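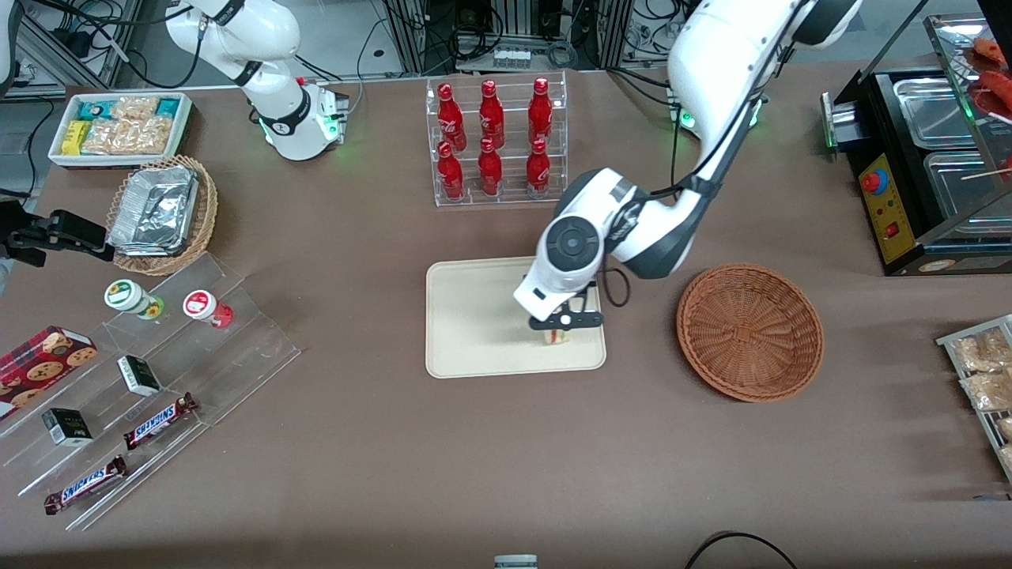

PRESS RELEASE
For immediate release – Friday, November 29, 2024

Indov College of Music opens free singing course for adults in Brosthorpe

Indov College of Music will open a free evening course in singing for adults who have never studied music. The lessons will be held in the college's building in Brosthorpe, and a second group will meet in the town library of Drarkisdale. No audition is required and nobody has to read notes before the first lesson.
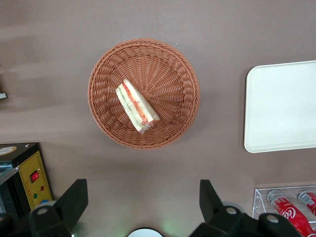

Reading time: 2 minutes

The course follows a trial which the college made in September. For that trial there were 60 places in the plan, but the college received 679 applications in the first week. It was decided then to prepare a larger course, and almost 600 of the applicants have already confirmed that they still wish to take part.

Each student will have one group lesson per week, in the evening, and can ask for a short individual lesson once per month. The groups will work on breathing, on listening to the other voices and on songs in two and three parts. Teaching will be given by the singing teachers of the college together with students in their final year, who receive credit for this work in their diploma.

"Many people wrote to us that they were told at school to stand at the back and only move the lips," says the college in its letter to the applicants. "We would like to hear these people sing."

At the end of the course all groups will come together for a concert in the large hall in Brosthorpe. The programme includes "Zou", a new piece for mixed voices and piano, which was written in the composition department of the college especially for beginners. Its five short movements can be sung separately, so a group that is not yet ready for the whole work can choose one or two of them. The hall has 600 seats and the entrance will be free, but a ticket must be reserved.

The rooms in both towns can be reached without stairs. Scores in large print are available on request – please mention this on the application form. Students who work in shifts may change between the Brosthorpe and the Drarkisdale group from one week to another, if they inform the course office on the day before.

Applications are accepted through the college website or on paper at the reception desk. Persons who applied for the trial in September do not need to fill in the form again.

Notes to editors

Indov College of Music teaches singing, piano, strings, wind instruments and composition. Journalists are welcome to visit an open rehearsal and should write to the press office of the college in advance. The score of "Zou" can be sent to the press on request.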